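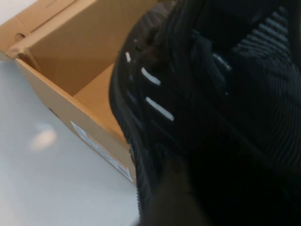

April
By Kaede Tsuchiya
Filed under: Grant Reports, Community Repair and Reuse

Progress report to the Paracha Fund – second period

Dear Delphine Gallagher,

I write to report on the work of the Wola reuse shop from the beginning of the year until the end of March. The first report dealt mostly with the lease and the insurance, so I will not repeat these matters. The lease is signed, the landlord has repaired the back gutter, and the disagreement over the shared driveway is settled.

Opening hours

We are now open 4 days each week, as it was written in the grant agreement. In January we managed only 3, as the heating in the front room was not reliable and the fire inspector asked for a second exit sign. Both were done before the end of that month. We tried an evening opening until 8 p.m. and it has been better attended than the morning one. I would like to move one morning to the evening permanently, if the Fund does not object. It would not change the budget for wages.

Donations and sorting

The quantity of donated goods is larger than we planned for. After the holidays the people of the neighbourhood emptied their closets and garages, and in the second half of January we had to close the donation door on two afternoons. I regret this, as some families had driven from the other side of the river. We have since put the receiving times on the door and on the website, and there were no more closures.

Clothing remains the largest category, followed by kitchen goods and children's books. Winter coats leave the shop almost the same day they are put out. Books are slow. I had expected the contrary, and we ordered too much shelving for coats and not enough for books. The shelving has been rearranged at no cost.

We stopped accepting car seats, cribs and bicycle helmets. It is difficult for us to verify their age and condition, and our insurer was very clear on this point. We give each person who brings such an item a printed sheet with the address of the municipal depot.

Repair evenings

The repair evenings began in February. At each one we have a table for small appliances, one for sewing and one for lamps. In total 75 items were brought to us in the period, and 45 of them went home in working order. Of the remaining items, most needed a part that is no longer sold, or which costs more than the item itself. The kettles and toasters are the most difficult, as the housing is often closed with rivets. The sewing table had the best result and also the longest lineup. We need a second machine there. Ceranine, the sewing supply store on the corner, has offered to lend us one until the summer, and I am waiting for their letter.

One visitor complained that her radio was returned without its back screws. She was right, and we bought her new ones. Every opened item now gets a small labelled dish.

Training

Two trainees finished the retail course and a third one left in February for full-time work at a hardware store. We consider this a good outcome, although it does not appear as a completion in the table you asked for. I would be grateful for your advice on how to record it.

The electrical safety module was delayed. The instructor proposed by Gruvov, the training provider, was not available before May, and we did not find another one with the correct licence at the same price. The money for this module is unspent and I ask permission to carry it to the next period.

Spending

Rent, wages and utilities are in line with the budget. Waste removal is over. We have been paying for a weekly pickup, and mattresses left at the door in the night are charged separately. I have asked for a quote for a camera light above the door and I have spoken with the city about a sign. The overspending is covered by the savings in printing – we made the spring flyer ourselves and in one colour only.

Next period

In May and June we plan the electrical module, a children's book weekend, and a count of the complete stock before the summer closing. The receipts and the spending table follow by mail.

With kind regards,
Kaede Tsuchiya
Coordinator, Wola reuse shop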